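3. What people keep within reach

I went into this part of the study thinking I already knew the answer, which is a bad way to start anything. I'd worked in shared offices for most of my adult life, and I was sure that people put the things they use most closest to their dominant hand. Everybody says so. The furniture catalogs say so! Then I spent a February sitting in other people's offices in Trodville with a clipboard on my knee, and my tidy idea came apart by lunchtime on the first morning.

A quick word on how we did it, and then I'll get to the fun stuff. Si-woo Cho and I sent a short survey to everyone on the Rutska building's mailing list and got 428 usable replies. We asked people to name the supplies they'd be annoyed to lose for an afternoon, and then to tell us where those supplies lived at that moment (not where they were supposed to live, which is a different question and got very different answers in the pilot). After that we visited 230 of the people who replied and wrote down what we saw. Si-woo did the visits on the upper floors and I did the ones near the coffee, a division of labor I fought hard for.

The first thing that jumped out was how territorial people get about cheap stuff. A monitor can wander off to another desk for a week and its usual owner will shrug. Take somebody's stapler and you'll hear about it. One accountant told me she'd had hers since her first job and had carried it through two moves and a merger. Another person had written his initials on his in nail polish, top and bottom, and was still worried. Hassanpour's older work on "small belongings" talks about this a little, but mostly with mugs, and I think mugs are a special case (they touch your mouth, for one thing).
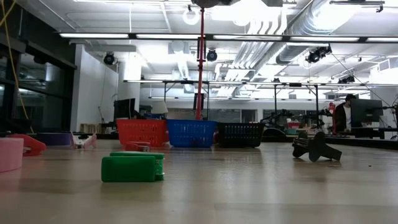 Figure 2. Staplers and plastic baskets on a shared tabletop.

So we started asking about ownership more directly, and the replies fell into a pattern I liked a lot. People in closed offices talked about "my" supplies almost without exception. People at shared tables used "my" for anything that had been lying near them since the morning, and switched to "the" once it had drifted past the middle of the table. I didn't believe this when Si-woo first brought it up, and we had a pretty lively argument over noodles. But when we went back through the visit notes and marked every "my" and every "the," there it was, over and over. Distance did more of the work than purchase, or habit, or whose name was on the order form.

Storage made it messier. At the Testadow site, which we used for comparison, each team had been given open containers for the middle of the table, and the hope was that everything shared would end up in them. Some of it did! Pens went in happily. Scissors went in and stayed in. Staplers were the holdouts, and I have a theory about that, though it's only a theory and one of our reviewers didn't care for it. A stapler holds a supply of something. If you fill it, you feel you've put a bit of yourself into it, and you don't want somebody else using up what you loaded. Several people told us they kept theirs out of the shared container for precisely that reason, and one said she would rather lend her car.

I should say something about color too, as we got a lot of questions about it at the workshop. We did ask whether people had picked the color of their supplies, and we expected a no. Plenty said yes, and some had gone out and bought a replacement for a perfectly good gray one so they could spot it across the room. That's a practical reason, and I believe it, but a few of them blushed a little while giving it. A bright object on a shared table is easy to find and also easy for everyone else to recognize as taken. We can't separate those two effects with the data we have. A follow-up where the colors get assigned by draw would do it, and Si-woo has a sketch of one.

There's a real weakness in all this, and it's that we visited people who'd agreed to be visited. Anyone who knows a stranger is coming at 2 in the afternoon will shuffle things around a bit, and I'm sure some drawers got a hurried stuffing before I knocked. We tried to get at this by comparing the notes against the survey replies from the same person. Where the two disagreed, we went with the visit, and we kept a list of the mismatches, most of which involved tape. Section 4 takes up the tape.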